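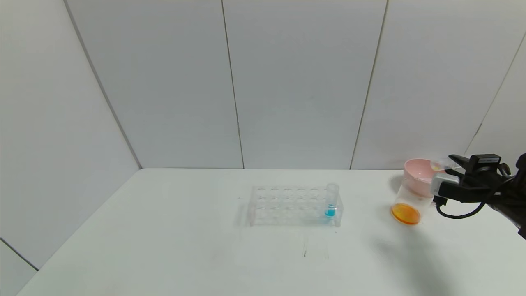
What you need

Clear test tube rack, tubes, a few clear plastic cups, a bowl for rinse water, food coloring. White table is best — colors show up true on it. The Jingate racks are fine, mine came from the Undstead surplus sale and the holes are a hair tight. Wiggle, dont push.

Mixing the colors

Mix in the cups, never in the tubes. Cold tap water, 2 drops of coloring per cup, swirl. Orange is yellow plus a tiny bit of red. Tiny. Too dark? Pour half out, top up with water.

Keep each cup shallow. You need way less than you think and a full cup is a spill waiting to happen.

Filling the tubes

Tube goes in the rack first, then you pour. Tilt the cup slow, let it run down the inside wall. If your hands shake use a dropper.

Just a little in the bottom of each one. Blue at the right end, yellow next, and leave an empty hole between them so you can get your fingers in. Goes for any color you add after that, work right to left.

Check them from the side, eye level. With a clear rack you can see the levels right thru it.
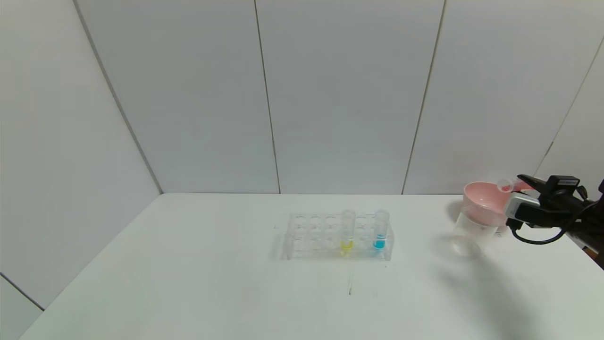

Cleaning up

Empty tubes into the rinse bowl, then the sink. Bottle brush, warm water, upside down on a towel. Wipe the table right away — blue is the worst for staining. Old scuffs wont come out with a cloth, try baking soda paste.

Dont put acrylic racks in the dishwasher. Lost one that way last October.

Next page: layering with sugar water

Updated September 2009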